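OK, gripper comparison thread, as promised to the three of you who asked. I've been swapping fingers on the two-arm bench at work for most of August and I finally have opinions!

The contenders: the stock parallel fingers that shipped with our arms, the Undine soft pads (same gripper body, squishier tips), and a set of Vetlow narrow fingers that somebody had left in a drawer in the Gusdale office. Same arms, same controller, same camera for all of it.

The task is dumb on purpose. Small parts in a tray, bins off to the sides, sort them by color. Push buttons mostly, plus a couple of little black cylinders that I threw in to be mean.

Why push buttons? They have a nice round cap up top and a square body underneath, so the gripper has to pick a side. Grab the cap and you've got a small round thing that wants to spin. Grab the body and you're reaching down low with a neighbor right next to you.

I did 900 picks per finger set. Yes, I watched way too many of them. No, I don't recommend it (I was hearing the gripper close in my sleep by the end of the first week). 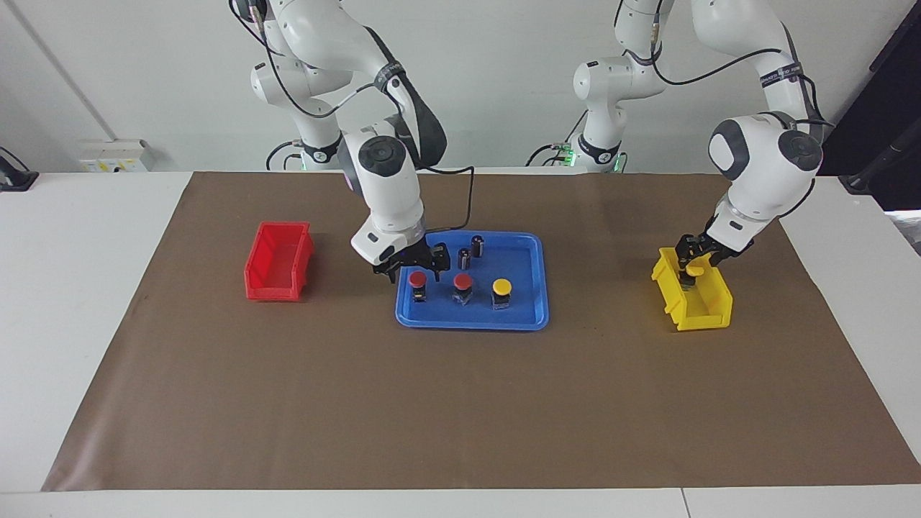

Stock fingers first. They're boring and I kind of love them. Flat, stiff, predictable. When they miss, they miss the same way every time, so you fix the offset once and move on with your life. 21 drops total, nearly all of them cap grabs where the part rotated on the way to the bin.

Undine pads: only 6 drops, wow. BUT they're wider, and in a crowded tray they shove the next button over, and then your next pick is planned around a part that has moved. I had to re-image the tray after every single grab, and that ate up whatever time I'd saved on drops.

Also they pick up lint like a sweater. I was wiping them down at lunch and again before I left. If your shop is cleaner than mine, maybe ignore this one.

Vetlow narrows: great at getting between things, terrible at holding on. The cylinders were fine if you came straight down. Come in at even a little angle and they squirt out sideways. I quit counting drops partway through and just wrote "lots" in the sheet, sorry to anyone who wanted a proper table.

Side note on the controller, which I did not plan to have feelings about. We run Liew on both arms, and the default grip force is set for something much heavier than a push button. Turn it down before you do anything else. I lost a whole morning blaming the fingers for that.

Other side note: put a mat down. Bare table gave me glare in the camera and parts that skated off whenever a finger tip brushed them. Plain brown mat, both problems mostly gone, cheapest upgrade of the whole project.

And check your cable slack with both arms reaching in at once! Mine was fine one arm at a time and then got snug as soon as they shared the middle of the table.

So what am I keeping on? Stock fingers, with a thin strip of the Undine material stuck to the inside faces. It looks homemade. I'm starting a longer run with that setup next, 4000 picks, and I'll post the drop count when it's done. If anyone has a trick for the cylinders, my replies are open.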